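질르브리지(Rilbridge) 자주 묻는 질문

공동 작업실 한구석에서 가정용 이동 로봇을 만들고 있습니다. 메일로 같은 질문이 계속 와서 정리합니다. 답이 성의 없어 보인다면 그 질문을 많이 받았다는 뜻입니다.

로봇은 언제 볼 수 있나요?

일요일 오후에 오시면 봅니다. 바퀴 달린 합판 상자에 팔 하나가 얹혀 있습니다. 팔은 두 달째 어깨 관절을 다시 깎는 중이고, 그동안 저희는 시뮬레이션에서 집 안을 돌아다닙니다. 상자는 불평하지 않습니다.

왜 시뮬레이션부터 하나요?

첫 시험 주행 때 실물이 선반 기계 다리를 들이받았습니다. 수리비를 나눠 낸 뒤로 만장일치였습니다. 가상의 집에서는 문을 부숴도 초기화 버튼 하나면 됩니다. 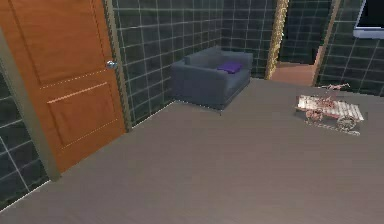 집 모델은 저희가 직접 만들었습니다. 벽 재질은 타일 하나로 밀어붙였는데, 수실 차우한이 타일 텍스처를 처음 성공한 날 너무 기뻐서 다른 방에도 다 발라 버렸습니다. 바꾸자는 안건은 8월부터 할 일 목록에 있습니다.

타일 벽이 위치 추정에 나쁘지 않나요?

나쁩니다. 똑같은 격자가 반복되니 로봇은 자기가 어느 칸 앞에 있는지 자주 착각합니다. 한번은 140센티미터도 아니고 정확히 145센티미터 옆에 있다고 우겼습니다. 지금은 가구와 창문처럼 격자가 아닌 것에 가중치를 더 줍니다.

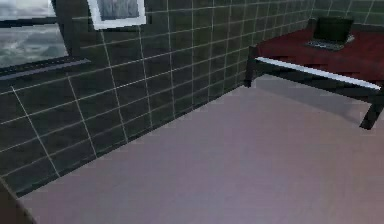 창가 벽과 노트북이 놓인 테이블. 바닥은 분홍빛이 돕니다.

문은 열 수 있나요?

반쯤 열린 문은 피해 갈 수 있습니다. 닫힌 문 앞에서는 예의 바르게 기다립니다. 손잡이를 돌리는 코드는 있지만 팔이 없습니다. 앞의 답을 참고하세요.

욕실은 왜 넣었나요?

좁아서 넣었습니다. 거실에서 잘 되던 경로 계획이 욕실에서는 제자리 회전만 하다가 끝나곤 합니다. 연속 주행을 40번 돌려 34번 들어갔다 나왔습니다. 나머지는 들어가기만 했습니다. 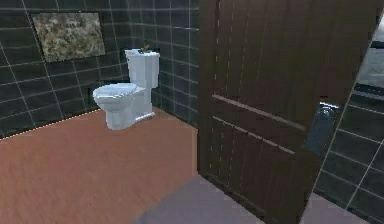 반쯤 열린 문 너머의 욕실. 변기는 안쪽 구석에 있습니다.

카메라는 어느 높이에 다나요?

실물 상자에는 바닥에서 한 뼘 위와 팔 옆, 두 군데에 브래킷이 있습니다. 시뮬레이션에서는 마음대로 옮깁니다. 브래킷에 구멍을 새로 뚫지 않아도 된다는 점이 이 프로젝트에서 가장 호화로운 부분입니다.

물체 인식은 어디까지 되나요?

그릇, 베개, 의자는 웬만하면 맞힙니다. 다른 물건 안에 담겨 있거나 서로 겹친 물건은 아직 하나로 뭉뚱그립니다. 권총과 카드가 든 나무 상자를 두고 인식기가 내놓은 답은 '도시락'이었습니다. 신뢰도도 꽤 높았습니다.
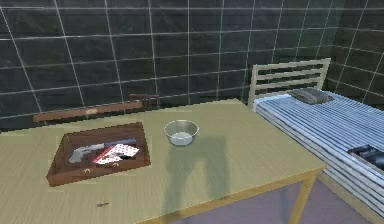
캄레시 라토르 님은 이 답을 읽고 이렇게 적어 주셨습니다. "겹친 물체는 색만 보지 말고 깊이 값으로 먼저 잘라 보세요. 저도 부엌 로봇을 만들 때 숟가락과 접시가 한 몸으로 나와서 한 달을 날렸습니다. 그림자도 같이 잘리는지 꼭 확인하시고요."

깊이 값은 넣어 봤습니다. 그림자는 확인하지 않았습니다. 지금 하고 있습니다.

컴퓨터 사양은요?

작업실 공용 데스크톱 한 대와 제 노트북입니다. 데스크톱은 3D 프린터 예약자와 같이 씁니다. 누가 출력물을 슬라이싱하면 저희 로봇은 걸음이 느려집니다. 바퀴인데도요.

코드를 받을 수 있나요?

주행 부분은 메일을 주시면 보내 드립니다. 팔 제어 부분은 주석이 전부 욕이라 정리 중입니다.

같이 만들 수 있나요?

네. 납땜을 할 줄 알면 좋고, 공용 공구를 제자리에 돌려놓을 줄 알면 더 좋습니다. 2.5밀리 육각 렌치를 가져가신 분은 질문 없이 그냥 오셔도 됩니다. 서랍은 왼쪽 둘째 칸입니다.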